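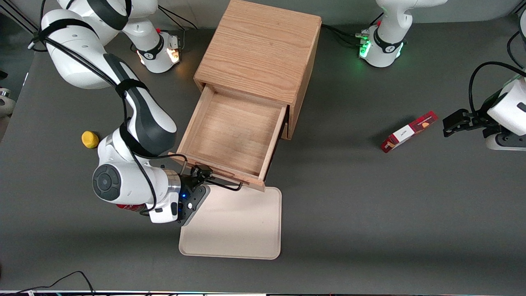

What does a planner know about a drawer? The length of the pull, the place of the handle, and whatever somebody typed into the file in May.

Demetrius Wojcik had typed most of it. Skirer, the new planning software from Undska, was meant to make the typing unnecessary, and he'd been asked to say by Friday whether it did.

"It reasons about the task," said Åberg.

"It searched 2,000 plans and picked the one I'd have written."

"Well, then."

"I'd have written it before lunch."

He scrolled. Step 4 was the biscuits. The log gave the box a confidence of one, a number he had never trusted in a person either. Under it the planner had left a note to itself: object reachable, approach clear, no further checks.

"Who told it no further checks?"

Åberg leaned in to read. "It decided."

"It's a default. Tutton put it in so the demo would run quicker."

He opened the wrist view and looked for himself.

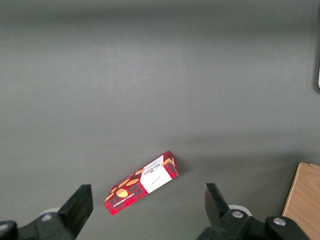 Line 3,241

The default was there, with Tutton's initials and a promise to take it out. Demetrius deleted it, saved, and ran the planner again. It took longer to choose the same plan.

"So it works," said Åberg.

"Ask me on Friday."

1,044 shares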